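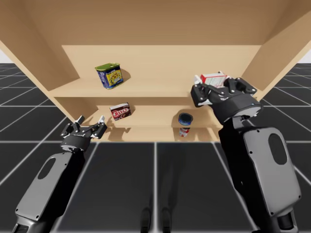 ## What does Fatis cover?

Scripted television, mostly horror, mystery and ghost stories, plus the occasional feature film if it's an adaptation of something we already write about. We don't cover reality shows, game shows or sports documentaries. We get asked about anime fairly often. We don't have a regular writer who knows it well enough, so for now the answer is no.

## Who writes the reviews?

A small group of freelancers. Lorna Dizon edits all of them and writes the season previews herself. The byline is at the top of each review. If two people worked on a piece, both names are there and the grade is one they both agreed to.

## How much of a season do you watch before reviewing it?

It depends on what the studio sends. The line under the headline always gives the number of episodes seen. For *Pidundale* we had the first six of eight, and the review says so. If we later watch the rest and our opinion changes, we add a note at the bottom with the new grade. The old grade stays where it was.

We won't grade a season on 2 episodes or fewer. Those pieces are labeled "First Look" and have no letter on them.

## What do the grades mean?

- **A:** We'd tell anyone to watch it.
- **B:** Good, with problems. Most things we like end up here.
- **C:** Some of it works. Worth it if you already like the genre, the cast or the book.
- **D:** Mostly doesn't work.
- **F:** Used rarely.

Pluses and minuses are up to the writer. There is no formula behind them, and a B from one writer may be a B-plus from another. Please stop sending us averages.

## Do your reviews have spoilers?

Reviews published before or on release day don't give away anything past the end of the first episode. If a thing is in the trailer, we treat it as known. Recaps are different. They assume you've watched the episode, and the comments under them are open season.

For adaptations, we don't count the book as a spoiler if it's more than 40 years old. This rule gets more complaints than any other on the site. We've kept it because it is hard to write about how a director handles a famous ending without saying what the ending is. The *Pidundale* review discusses the last chapter of the novel in its fourth paragraph, and there's a warning line above it.

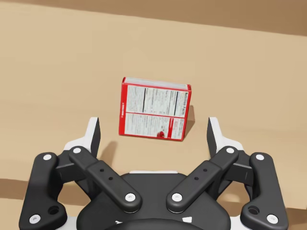 ## Where are the content notes?

Content notes are in a gray strip at the end of every review, under the grade. They cover violence, harm to children or animals, flashing lights, and anything else the writer thinks a viewer might want to know first. Some of you find the strip hard to read. The complaint is fair: it was set up like the panel on that red-and-white box, with "Nutrition Facts" printed sideways along one edge and everything else packed into rows of tiny type. We made the text larger in May and put the flashing-light warning on its own line. On phones you may still need to tap the strip to open it.

If we missed something, write in and give us the episode and a rough time. We'll check it and add it.

## Do you accept free screeners?

Yes. Nearly every advance review you read anywhere is based on them. Screeners from Testine come through its press site and expire after a week, so our Testine reviews tend to run early. We don't accept travel, gifts or set visits paid for by a studio. When one of our writers visited the Gatchalian set, we paid for the train and the hotel, and that is noted on the piece.

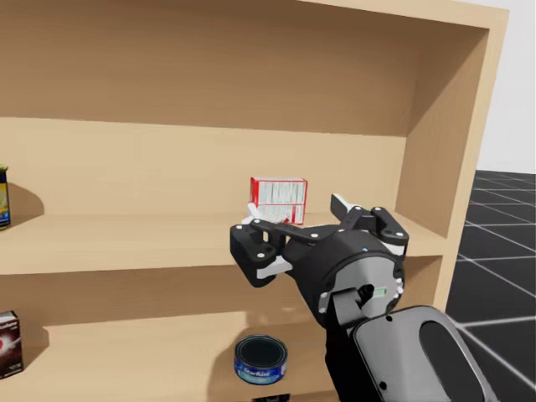
## Why did you stop recapping a show I like?

Usually the numbers. A weekly recap takes a writer most of an evening — a 56-minute episode has to be watched at least twice — and if very few people read it, we put the money toward something else. Sometimes the writer just leaves and we can't find anyone who wants to take over midseason.

Finished recaps stay up. We don't take them down when a show is dropped.

## Can I write for you?

Possibly. Send a pitch, not a full draft, and include two links to things you've published. A pitch should say which show, what you want to argue about it, and when you could file. Short reviews run 310 words. Longer ones are agreed on ahead of time.

We pay a flat fee per piece, within a month of publication. We don't run unpaid work and we don't take sponsored posts, including ones that arrive dressed up as guest essays.

Please don't pitch:

- rankings of every episode of anything
- "ending explained" posts
- reviews of a show you or a relative worked on

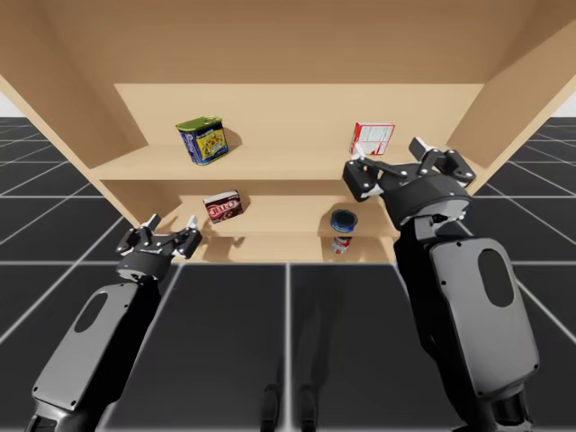

## How do I report a mistake?

Use the contact form and pick "Correction" from the menu. Give us the title of the piece and the sentence that's wrong. Misspelled names and wrong air dates get fixed the same day if someone is at the desk. Anything that changes the meaning of a sentence also gets a dated note at the bottom.

A grade you disagree with isn't a correction. Those go in the comments, which close after up to 40 days depending on how busy the thread is.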